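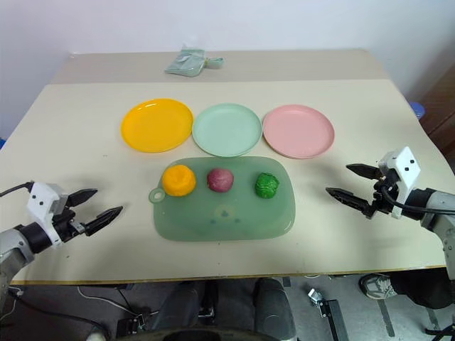
How many people do I need before a prediction league is worth setting up?

Two will do, if they're stubborn enough. Tidance lets you open a league with just yourself and one rival, and you can add people right up to the moment the first match of the season kicks off (and after that too, with a small catch I'll get to in step 7).

Section 2: Setting up your first league

I wrote this part of the guide after running my own soccer prediction league in Tidance for a good few seasons, so it's colored by what went wrong for me. If you've already made your account and picked a screen name, you're ready. If you haven't, go back to Section 1 and do that first. I'll wait!

Before you begin

Have these in front of you:
- the email addresses of everyone you want to invite
- a name for the league (you can change it later, but only once a season)
- a decision on which competition you're predicting

That last one matters more than it sounds. You can't switch competitions in the middle of a season. I once set mine up for the cup when everybody thought they were playing the league, and I had to bin the whole thing and start over.

Creating the league

1. Sign in and press New League at the top of the home screen. On a phone it's tucked under the menu with the three lines.

2. Type the league name. Mine is Howells Road End, after the street where we used to watch the games. Keep it short, or it gets chopped off in the standings table on smaller screens.

3. Pick your competition from the list. The list is sorted by country and then by division, and cups come last. If yours says Fixtures Pending, you can still choose it. The matches fill in by themselves once the schedule is published.

4. Choose Private or Open. Private means invitation only. Open means your league shows up in search and strangers can ask to join. I'd go Private for your first year, just while you're learning where the buttons are.

5. Press Save Draft. Don't press Publish yet, however tempting it looks. Some of the scoring settings lock as soon as you publish.

Note: A draft league stays on your home screen with a gray label until you publish it. Other people can't see it, so play around as much as you like.

Scoring

6. Open the Scoring tab. You'll see four boxes with numbers in them, and these are the defaults:

Exact score: 5 points
Correct result, wrong score: 2 points
Wrong result: 0 points
Joker match: doubles whatever you earned

I've fiddled with these more than I should admit and I keep coming back to the defaults. One season I bumped the exact score way up, and it turned into a lottery. Somebody guessed a wild 4-3 in the opening week, got it, and sat at the top until Christmas without getting much else right. Great fun for one person!

The joker is the setting people ask me about most. Each player gets one joker per round and puts it on a single match. If you leave the joker box checked, players who forget to choose a match simply don't use theirs that week. It doesn't carry over to the next round.

Caution: Scoring values lock when you publish. The joker setting locks too. The tie-break rule does not, and I'd ask you (begging, really) to leave it alone once games have started. Changing it reorders the table right away, and people notice.

7. Scroll down to Late Joiners and choose what happens to people who come in after the first round. You've got two choices. Start at Zero does what it says. Match Lowest gives the new player the same total as whoever is bottom of the table at that moment. I use Match Lowest. It keeps latecomers interested, and the person in last place gets some company.

8. Set the deadline. The default is 5 minutes before each kickoff, match by match, so you can still predict the late game after the early ones have finished. The other option is Round Deadline, where everything closes before the first match of the round. Match by match is friendlier. Round Deadline is a little fairer, I think, as everybody is guessing with the same information. We switched to it last September and the grumbling lasted a couple of weeks.

Note: Kickoff times show in each player's own time zone, taken from their phone or computer. If one of your friends is traveling and says the deadline looks wrong, have them check their device clock before you change anything in the league.

Inviting people

9. Go to the Players tab and press Invite. Paste in your email addresses with a comma between each. Tidance sends everyone a link that works once. If somebody loses theirs, press the little curved arrow next to their name and a fresh one goes out (the old one stops working).

10. If you made your league Open, set a limit in the Max Players box. The most it will take is 1,000. I can't imagine reading a table that long, but I know workplace leagues that run pretty big.

11. Make a second person a co-organizer. Press the dots next to their name and choose Share Controls. They'll be able to approve players and fix results, but they can't delete the league. Do this even if you never plan to take a vacation.

Publishing

12. Go back over the Scoring tab one last time, then press Publish. The gray label goes away, your invited players can see the fixtures, and predictions open for the first round.

Caution: Deleting a published league is permanent. All the predictions go with it, including past rounds. If you only want a break, use Pause under Settings, which hides the fixtures and holds everyone's points where they are.

Linking to other services

If your group keeps its fixtures in a Brendeo calendar, you can send the deadlines there. Open Settings, press Connections, choose Brendeo, and sign in when it asks. Give it a few minutes before you go looking for the entries. Postponed matches update too, though I've had one hang around on the old date, and disconnecting and connecting again cleared it.

Hurkex users can do the same for chat messages, so the table gets posted to your group after each round. Turn off Post Every Goal unless you like your phone buzzing all afternoon. I left it on for one full weekend and was nearly thrown out of my own group.

If something looks off

A match is missing: Pull down to refresh the fixtures page. Newly rearranged games can take until the following morning to appear.

A result is wrong: Organizers can correct it under Results, Edit. The points recalculate for everyone, and a small pencil appears beside the match so players know it was changed.

An abandoned match: Leave it alone until the competition decides what to do. If it's replayed, the original predictions stand unless you press Reopen Predictions for that fixture.

Somebody swears they predicted in time: Open the Players tab, press their name, and look at History. Every saved prediction has a time next to it. Predictions that were typed in but never saved don't show up there, so remind people to look for the green check mark.

Section 3 covers side leagues, season-long bonus questions (top scorer, relegated teams and so on), and how to copy your settings over when the new season starts.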